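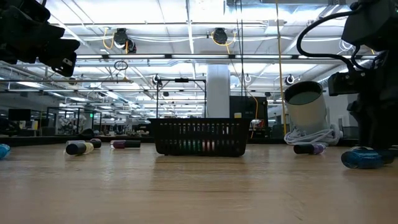

Mais pourquoi ne pas simplement les jeter en vrac dans une trousse ? demandait une lectrice sous mon article sur les pinceaux. Elle a le droit de poser la question, j'ai fait exactement ça pendant des années ! Et puis un flacon mal refermé a coulé sur tous les autres, et je suis passée au panier.

Un panier en plastique ajouré, rectangulaire, à bord plat, c'est bête comme tout et c'est parfait pour les vernis. On aperçoit un peu les couleurs par les fentes, on l'attrape d'une main, on le passe sous l'eau quand il est sale. Le mien vient d'un lot Nemodik, mais n'importe quel modèle fera l'affaire tant que les flacons ne passent pas à travers les fentes.

Ce qu'il vous faut
Un panier ajouré
Du dissolvant et quelques cotons
Une feuille blanche
Des petites gommettes rondes
30 minutes devant vous

Étape 1 : tout sortir
Videz la trousse, le tiroir, l'étagère de la salle de bains, et couchez les flacons sur la table autour du panier. J'aime bien cette étape — on retrouve toujours un bleu vif ou un lavande qu'on avait complètement oublié. À mon dernier tri, j'en avais 89. Oui, je sais.

Étape 2 : nettoyer les goulots
Dévissez chaque bouchon et passez un coton imbibé de dissolvant sur le pas de vis. Fenêtre ouverte, s'il vous plaît, et pas trop près d'un plateau verni, le dissolvant ne lui pardonnera rien. Revissez bien droit.

Étape 3 : tester
Faites rouler le flacon entre vos paumes sans le secouer, puis posez une touche sur la feuille blanche. Si le vernis file ou reste en paquets, mettez-le de côté pour la déchetterie. Un vernis simplement séparé se remélange très bien, laissez-lui sa chance !

Étape 4 : ranger par familles
Les clairs d'un côté (jaune pâle, transparents, bases), puis les roses, les verts, les bleus, et les violets foncés au bout. Dans le panier, mettez-les debout, bouchon vers le haut, et collez une gommette peinte sur chaque bouchon noir. Vu de dessus, on dirait un nuancier, j'adore.

Les grands flacons vont aux extrémités, ils calent les petits. S'il reste du jeu, glissez un carton plié entre 2 rangées.

Gardez le panier à l'abri du soleil et loin du radiateur. Je refais le tri en juillet, avant de ressortir les sandales.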